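**Laminex-style benchtop or solid timber for a rental?**

**gumleaf_68:** Redoing the kitchen in our unit at Sernbridge before new tenants move in (May). Quote for solid timber tops is $4000 fitted. The laminate quote is $1259, same layout. Is timber worth it in a rental?

**plaseck_pete:** No. Tenants put hot pans on it and leave puddles by the sink. Go laminate and spend the difference on a decent rangehood.

**tilly.k:** Disagree. I've had oiled timber in a rental for years. You can sand a burn out of it. A burn in laminate stays there until you replace the whole run.

**plaseck_pete:** You can sand it if you can get in to do it. Between tenancies I've got a few days, and they go on painting.

**gumleaf_68:** Fair points both ways. The sink is undermount at the moment, does that rule out laminate?

**dunny_door:** Pretty much. Get a drop-in sink and have the cut edge sealed properly. Ask who does the sealing, mine fell between the joiner and the plumber and the edge swelled.

**tilly.k:** Also check the colour under your own lights. Valteo do a sample pack, mine went back twice because the grey looked purple at night.

**gumleaf_68:** Leaning laminate then, drop-in sink for $359. Will ask about the sealing.

**tilly.k:** Your call, but I'd still get a second timber quote. Our work table is a light wood and I've never regretted going pale, dark tops show every crumb. Photo attached, there's a big white board over most of it. 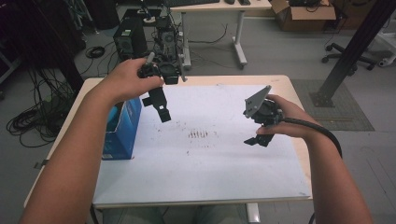 *Light wooden table at work, white board on top*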